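News > Community > Learning

Search this site Enter keyword Search

Lost property scheme at Tustotley library to run all year

Reading time: 4 minutes 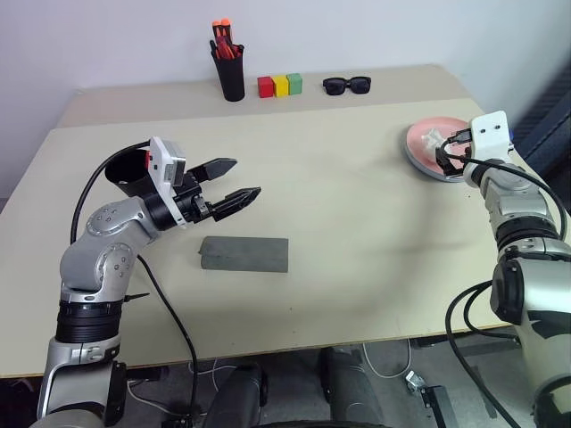
A scheme that returns lost belongings to people in Tustotley will carry on through the year after its trial handled 868 items in its first winter.

The scheme is run from the ground floor of the town library in Abdella Street. It takes in things left behind on buses, in the swimming baths, at the health centre and in eleven shops that have signed up. Before it began, each of these places kept its own box or cupboard, and people who had lost something had to ring or visit them one by one.

Bethel Tamiru, who manages the library, said the idea came from the number of people who asked at her desk about things they had lost elsewhere.

"They would come in with a list of where they had been that day," she said. "We would look up phone numbers for them, and half of those would ring out. It made sense to have it all in one place."

Items are brought to the library twice a day by the council's post van, at about 10am and again at 3.30pm. Staff write a short entry for each one, with the place and the date it was found, and put it on a shelf marked with the month. A list is kept on the library's website, but the wording is left vague so that owners have to say something about the item before it is handed over.

Of the 868 items, just over half have gone back to their owners. Gloves and umbrellas were the most common things to come in and the least likely to be asked for. Keys did best, followed by glasses and walking sticks. There were 57 sets of keys in December alone, many of them found on the number 4 bus.

Phones and bank cards are dealt with separately. Phones are kept in a locked cabinet in the office, and bank cards are reported to the bank on the day they arrive and then cut up. Passports and driving licences are sent back to the office that issued them if the owner cannot be reached within a week.

Anything else is held for three months. After that it goes to the charity shop in Drandine Road or, if it is worn out, to the recycling centre. School uniform with a name in it is sent to the school.

Natnael Fikre drives one of the town's buses and used to take lost items back to the depot at the end of his shift.

"The depot is two miles out and it shuts at five," he said. "People who work in town could never get there. I had a lady's hearing aid once and it sat in a drawer for most of a month before she found out we had it. Now I drop things in the bag at the bus station and the van takes them."

The trial cost the council £1,207, most of it spent on shelving, labels and the locked cabinet. The library has asked for the same amount again to cover the coming year, and councillors have agreed in principle. Staff time is not included in the figure, and some councillors asked for it to be recorded from now on.

Hiwot Hailu, who sits on the council and uses the library as her surgery, said she supported the scheme but wanted to know how much work it was making.

"The front desk is already busy after school," she said. "If it takes an hour a day then we ought to say so and pay for it."

Ms Tamiru said it took closer to 40 minutes, with more in wet weather. Two members of staff share the job, and a third is being shown how to use the list so that it can be kept up during holidays.

There have been some complaints. A few people said they were asked too many questions about their own property, and one man was turned away because he could not say what colour the lining of his coat was. He came back the next day with a photograph and was given it. The library has since changed its rules so that a receipt, a photograph or a serial number will be accepted in place of a description.

Others have asked for longer opening hours. The lost property desk closes at 5pm, an hour before the rest of the building, and is shut over the lunch break. From next month it will stay open through lunch and until 6pm on one evening a week – the evening has still to be settled with staff.

The swimming baths have sent in 226 items, more than any other place on the list. Sarahí Bañuelos, the duty manager there, said most were towels, goggles and single shoes.

"Children go home in one trainer and their swimming socks more often than you would think," she said. "We used to lay everything out on a bench by the vending machine. It got damp and it smelled, and parents didn't want to go through it."

The baths now dry everything before it is sent. Underwear and used swimming nappies are thrown away.

Four more shops and the Povex cinema have asked to join. The cinema expects to send about a dozen items a week, and more during the school holidays. The railway station will not be taking part, as it has its own lost property office and charges a fee for returns. Library staff will pass on its phone number to anyone who asks.

There is no charge for collecting an item from the library. Owners should bring some form of identification and, if they can, the number shown next to the entry on the website. People without internet access can ask at the desk or ring during opening hours, and a friend or relative can collect with a signed note.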